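The Second Life of the Office Desk

Thu 13 November

The first thing I noticed when I walked into Kirska was the quiet. Fourteen people were working in what used to be a shoe warehouse, and all I could hear was a kettle and somebody's pencil. I had come to write about furniture (secondhand office desks, to be exact, which I will happily talk about to anyone who stands still) and I ended up staying until they turned the lights off!

Kirska buys desks from companies that are moving or shrinking, fixes them up, and sells them to people who work from home. Since June the shop has sold 1,249 of them. A plain one with a new top costs $129, and for that you get steel legs that were built to be leaned on, kicked and rolled over by chairs for 20 years. I put my full weight on the corner of one and it didn't even creak.

What makes these old desks so good is depth. Most of the small desks sold for bedrooms and hallways are shallow, so your screen ends up close to your nose and your elbows hang off the front. An old office desk gives you room to push everything back and rest your whole forearm on the surface. I switched two winters ago and my shoulders are still grateful. 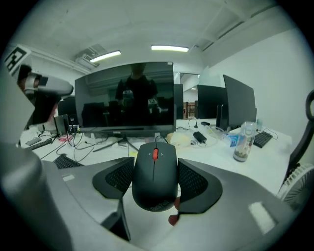

Height matters just as much, and it's the part people skip. Sit down, let your arms hang, bend your elbows and see where your hands land. If the desktop is higher than that, you'll shrug all day without knowing it. The crew at Kirska will cut the legs down while you wait, and they keep a row of kitchen chairs by the door so you can test the result on the kind of seat you'll be using at home.

Then there are the tops! Drotix, a small workshop across the yard, makes them from old school gym floors, and you can still find bits of the painted court lines if you ask for them. Mine has a curve of faded green running under the lamp. Cakevora, the bakery on the corner, liked them so much that it ordered two for its front window, where customers now sit with laptops and enormous cinnamon buns.

A few tips if you go hunting on your own. Bring a tape measure and write down the width of your narrowest doorway. Pull out every drawer, all the way. Look underneath for a second set of screw holes, a sign that the top has been swapped before. And don't be put off by scratches, which sand out in an afternoon, or by an ugly color.

I went in planning to buy nothing. The delivery van comes on Saturday, and I still have to figure out how to get the thing up the stairs.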